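Setting Up the Spare Room Before the Holidays

12/19/20

I have been promising myself since June that I would do something about the spare room, and if you have been reading here for any length of time you know what my promises about rooms are worth. The sewing table got done in a weekend. The hall closet took two years. The spare room sat there with the door pulled to, full of wrapping paper and a broken fan and one bed pushed up against the radiator, and every time I walked past I told myself that after the garden slowed down I would get to it.

Well, the garden slowed down. It slowed down so far that there's nothing out there but kale, and I ran out of excuses.

So this is a post about a bed, mostly, and a little about a nightstand and a curtain. If you came for the soup recipe I mentioned last time, it is coming, I just have to make it once more and write down what I put in it.

The bed

The bed came from Fabrice Lebrun, who lived two doors down from us on Oston Street for 14 years and who is now in a much smaller place near his daughter. When he was packing up he came over with a tape measure in his shirt pocket and asked if I had a wall that could take it. I said yes before I had measured a thing. He wanted 60 dollars for the bed and the nightstand together, and then tried to talk himself down to 40 while I was writing the check, and we stood in his kitchen haggling in the wrong direction for a good while. I won. He got his 60.

It's a real, heavy, old-fashioned sort of wooden bed, honey colored, with a headboard that curves up a little in the middle. And it says DREAM on it! In capital letters, right across the top. When I first saw it I thought, well, that will have to be sanded off. I had the sandpaper out and everything. Then I put it off a day, and the next morning I went in with my coffee and decided I liked it. My sister says it looks like something from a summer camp. I told her I had a lovely time at summer camp, so there.

The posts have dark acorn tops on them, and I am very fond of those. My grandmother had a bed with acorns and we used to hang our bathrobes on them, which she hated. I have hung my own bathrobe on one twice already this week.

I cleaned the whole thing with a barely damp cloth and then went over it with the Baner wood soap my mother always used, the kind in the squat bottle. It took most of an afternoon, mainly on account of the molding around the panel in the headboard. Dust gets down into those inside corners and stays. A cotton swab is the thing for it, or an old soft toothbrush if you have one (I always have one, I can't throw them out).

The side rails went on last. They are wide flat planks and they weigh more than you'd think, so please do get a second person. I did it alone with one end propped on a stack of phone books, and I have a bruise on my shin the shape of Ohio.

The bedding

I had every intention of doing this room in soft blues. I even had a folder of blues. But the bedding I owned was black and white, and the mattress is a pale gray, and at some point in the evening you just want to see a thing made up so you can go to bed yourself. On went the pillowcase with the big black curving shapes that I bought at the Song Street market and never had a place for, and the checked blanket from the back of the couch.

And you know, I like it so much better than the blues. The wood is so warm on its own that it needed something plain and a bit sharp next to it. The two patterns don't match each other in any way that a magazine would approve of, but they get along fine.

I don't tuck that blanket, by the way. I have tried. It has a gray edge that I thought would look smart folded down in a nice straight band, and five minutes later somebody has sat on it and it's all in waves again. So I toss it on and let it fall however it likes. Guests are going to pull it up around their ears anyway.

The curtain was the other big decision. There's a full length gray one on that wall now, and it does more for the room than any coat of paint I ever put on. I hemmed it by hand while listening to the radio, and I had to take it up twice. I wanted it just clear of the floor so the vacuum could get by, and the first time I measured I did it in my slippers with the tape held under my toe and came out way too long.

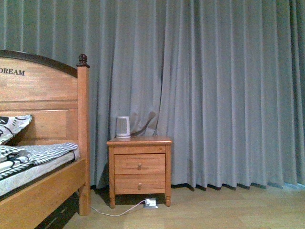
The nightstand

Fabrice's nightstand is small, and for a little while I thought about putting it in the bathroom and finding something bigger for beside the bed. I'm glad I didn't. It is the same orangey honey color as the bed and they have been together a long time, and it seemed unkind to split them up.

What I've learned from sleeping at other people's houses is that a guest wants somewhere to put a glass of water and a pair of glasses, and would like not to knock either one over in the dark. The top has a nice rounded edge that hangs over a bit, and there's room for both if I keep my own things off it. That's the hard part. I have a habit of decorating any flat surface until there's no surface left. So the rule for this room is that I get one thing on the nightstand, and when company comes I take it away.

I rubbed a little paste wax into the top, let it sit while I ate lunch, and buffed it with an old T-shirt. Warar makes the one I like, in the yellow tin. It doesn't smell like much of anything, and that matters in a room where somebody is going to be sleeping with the door closed.

What's still left to do

There's a lamp to find. The one I was going to use has a switch down on the cord, and I don't want anyone feeling around behind the furniture at midnight. I'd like a little rug for the side where your feet come down, too, since that floor is cold in the mornings. And I need to go through what's under the bed. I am not going to talk about under the bed today.

We won't have a houseful this year, of course. It's going to be the two of us and a roast chicken and a lot of phone calls. But my sister has already claimed the room for as soon as she's able to make the drive, summer camp headboard and all, and I've told her the bathrobe acorn is mine and she can have the other one.

Soup next time. If any of you know a good way to stop a blanket from sliding off a quilted mattress, leave it in the comments, I'd be so glad to hear it.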